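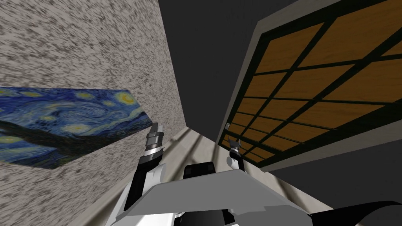 Simulating Before Sawing: notes for the workshop evening
By Oda Engebretsen
January
Last updated: January, after Ottar read it and sighed

Slide 1. Say hello. Wait for the coffee machine to finish, it always wins.

I build a two-armed robot in a shared workshop in Gromstead. Its name is Stevetti. Ottar Boström shares the bench with me, and most of the opinions. Tonight is about the version that lives on my computer, the only version that has never taken a chip out of the doorframe.

Slide 2. Why simulate. We cut the first shoulder bracket from a sketch. It was a lovely bracket. It also let the arm swing straight into the robot's own chest. (Pass the bracket round. Get it back this time.)

Slide 3. The room. On the simulated wall hangs Van Gogh's night sky, stars, cypress and all. Speckled wall on one side, a big gridded panel in amber wood grain on the other, and dark gray filling in between. I'm told my taste is consistent.

The left arm is up by the painting and the right gripper is by the corner of the panel, near a little white fixture. Point out the white and black shells on the left arm, then the pale top of the torso down at the bottom. That torso top is what you plan around. It blocks more of the view than you'd think, and I found that out after buying the screws.

Slide 4. The tilt. Somebody will ask about the steep angle. In the model I can put the viewpoint anywhere, so I try the bad places first. If I can still tell the two grippers apart from a rotten angle, I'm happier about a good one.

Slide 5. Money — keep this short, Ottar is in the room. The joints are from Engström, bought used. There are 16 of them in the drawer and I had budgeted for fewer. The controller is a Zedari board with a manual of over 700 pages, and the page on wiring is the one with the coffee on it.

Slide 6. What I would do again. Model the shoulders first. Save the file under a name that means something. My current one is "final arm new 50" and I couldn't tell you where 49 went.

What I wouldn't do: trust the simulated floor. It's perfectly flat. Ours rolls a pencil to the drain.

Slide 7. Questions. If they ask when it will be finished, drink some water. If they ask about the bracket, check who's holding it.

Recent talks
Glue, and Other Regrets
Reading a Motor Label Without Crying
A Drawer for Every Screw
Ottar Boström on Sharpening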